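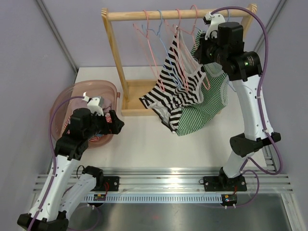 Eirini Deligiannis asks whether striped knit tops can go on thin wire hangers without stretching at the shoulders. They can, if they are light and you hang them as follows.

Updated May | By the Stostarham guides desk

Section 9. Hanging tops on the tabletop rack

1. Set the rack on a flat surface with the base tray fully supported. Press down on the top rail. If it rocks, tighten the post screws again (see Section 2).

2. Hook the empty hangers over the rail first, all facing the same way.

3. Button or zip the garment halfway. Leave pullover tops as they are.

4. Take one hanger off the rail. Feed it in from the bottom hem and bring the hook out through the neck. Pushing it down through the neckline stretches the trim.

5. Line up the shoulder seams with the slope of the wire, then hang the garment back on the rail.

6. Pull the hem straight and turn any lining back under.

Note: Thin wire hangers bend under heavy clothes. Use wide hangers for coats and sweaters.

Note: Leave a gap between dark and light stripes until new garments have been washed twice.

CAUTION: Do not hang wet laundry on the rack. Water collects in the base tray and marks the wood.

CAUTION: Do not load more than 1000 grams on any one hanger.

This site uses cookies to remember your settings. Accept | Manage preferences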